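Sorting Out the Serving Counter
Project report, Borport student kitchen
January 2025

1. What we wanted to find out

Our dorm kitchen in Borport feeds 54 people on a busy evening, and every one of them comes past the same counter. In August our group got interested in why the line always stalled there. Was it the food? It was the plates and spoons! People stopped, looked, reached across each other and went back for things they had missed.

So we made the counter our project. We wanted a layout that anyone could set up without asking, using trays and containers the kitchen owned, plus a budget of 50 dollars for extras.

2. Trying out trays

We began with small things, because those wander the most. Cups, lids and round containers had been living wherever there was a gap. We gave them trays with a raised rim, and we loved how much calmer the counter felt right away.
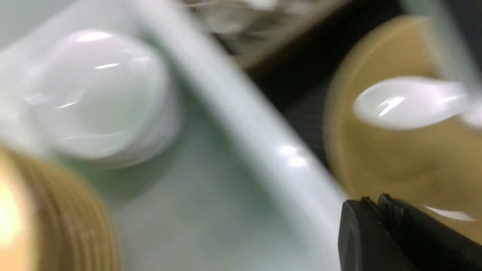

The rim turned out to matter more than the size. Our first choice was the Tadix tray, a flat one we had high hopes for, but small round things slid off whenever somebody carried it to the sink. With a rim you can pick up the whole lot and walk.

Color helped too. We tried labels first (Skeltholm stickers, very cute, all peeling within days) and then found that people remember "the green one" perfectly well without any reading.

3. Plates and utensils

Next came the big question — do spoons go before or after the plates? We ran both orders on ordinary evenings and timed the line from the first person to the last. Plates first, with the utensils close by, took 195 seconds less. We checked the stopwatch twice!
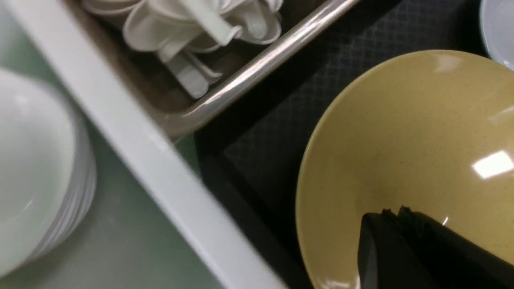 Figure 2. Stack of white plates next to the tray of white plastic utensils.

We also asked people what they thought and got 57 answers, some of them very long. Most liked having the spoons within reach of the plates. Several wanted the handles all facing one way, and we tried that for a week, but the pile was a jumble again by the second person in line.

4. Still to do

Napkins have no home yet. We would also like to test a second utensil tray at the far end — the Bae group next door has offered to lend us theirs.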